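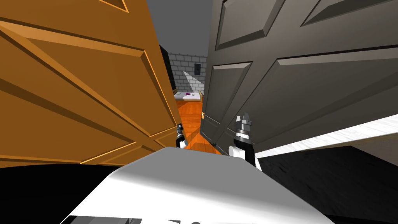
*Clerneo, simulated apartment: both arms forward between two partly open doors, bed in the room beyond.*

# Clerneo Home Chores Set

Clerneo is a simulated apartment plus a library of ordinary household jobs, made for labs, classes and small shops that want to find out what their two-armed robot can do around the house. You load your robot model, pick a chore, and let it try. Then you change the light or the furniture and let it try again, and again, and go have lunch while it keeps going!

We build it at Vokisthorpe, where four of us have spent far too many evenings arguing about door handles. The current release has 108 chores in it. Every one of them comes from a list that Mateja Omerović kept on her refrigerator, things she did at home in one March and would gladly have handed over.

## So can they do chores yet?

Some of them, and more than last year. This is the question we get in every email, so we put our own results on the page and we'll keep them here even when they're embarrassing.

Our reference controller, Clestutus, ships with the set. Last month we ran it 3,000 times across the full chore list, with the rooms shuffled before each run. It finished the whole job, start to end with no help, in 1,384 of those. We were thrilled. A person would find that score pretty alarming in a roommate, but the year before we couldn't get through a bedroom door reliably, so you'll have to forgive the cheering.

**Going well**

- Picking up single items from the floor and putting them in a bin
- Wiping a clear countertop
- Pushing a door that already stands partly open
- Carrying a pillow from one room to another (it loves pillows)

**Hit and miss**

- Pulling a door open toward the robot, when the body has to back up and the arm has to keep hold
- Loading a dishwasher rack with anything that isn't a plate
- Opening drawers that stick

**Not there yet**

- Fitted sheets
- Folding laundry at a speed you'd want to watch
- Any job where something gets spilled halfway through

## Why so many doors

Doors get their own chapter in the chore list, and Sang Lâm, who wrote most of it, would make it longer if we let him. A robot that can fold a towel but can't get to the bedroom is a towel folder in a hallway. Going through a doorway takes the base, both arms and a sense of how wide your own elbows are. With two doors close together there are also a lot of ways to nudge the wrong one.

The door pack lets you set the swing, the starting angle, the weight, the latch and the surface color for each door separately. Paneled doors are a favorite test of ours. The raised moldings pick up highlights and shadows that move as the robot moves, and a vision system trained on flat doors can get very confused by that. Ingvild Sjögren did the lighting and is quite proud of how much trouble it causes.

## What you get

| Part | Details |
|---|---|
| Apartment | Furnished rooms, movable furniture, adjustable daylight and lamps |
| Chore library | 108 chores, each with a start layout and a finish check |
| Door pack | Hinged doors, single or in pairs, left or right swing |
| Clestutus controller | Full source, with our own run logs |
| Views | Robot's own view, wrist views, free room view |
| Seats | 10 per lab license |

The finish checks are strict. A door chore counts when the whole robot is past the doorway and hasn't bumped the frame hard along the way. If you'd like partial credit, turn on step scoring in the settings and you'll see where each run went wrong, which for us is usually the grip.

## Going from screen to real house

Simulation will flatter you a little. Real hinges squeak and bind, real rugs bunch up, and real grippers get dusty fingertips. Theerawat Onsri takes every chore we mark as "going well" to the test kitchen at Leinonen and runs it on hardware before the label goes up on this page. Two have been moved down to "hit and miss" so far. One was the countertop, with crumbs on it. It came back up after Theerawat slowed the wrist down.

We'd love to hear from anyone doing the same thing in a real home or a workshop. Shop-floor jobs are next on our list: sweeping up under a bench, sorting fasteners, bringing a tool over and putting it back where it lives.

## Before you install

- You'll need a robot model with two arms. One-armed models load fine, but most of the laundry chores will skip themselves.
- Reset the apartment after changing door weights. The old values stay in memory until you do.
- Shadows are set to high by default. Drop them to medium on a laptop.
- Saved layouts from the early test version open, but their drawers start closed.

## Questions and chore requests

Send them to Daranee Chuensuk at the Vokisthorpe support desk. Include your robot model file and the run log if something broke. For a new chore, just tell her what the job is and how you know when it's done. The fitted sheet request is already in, several times over.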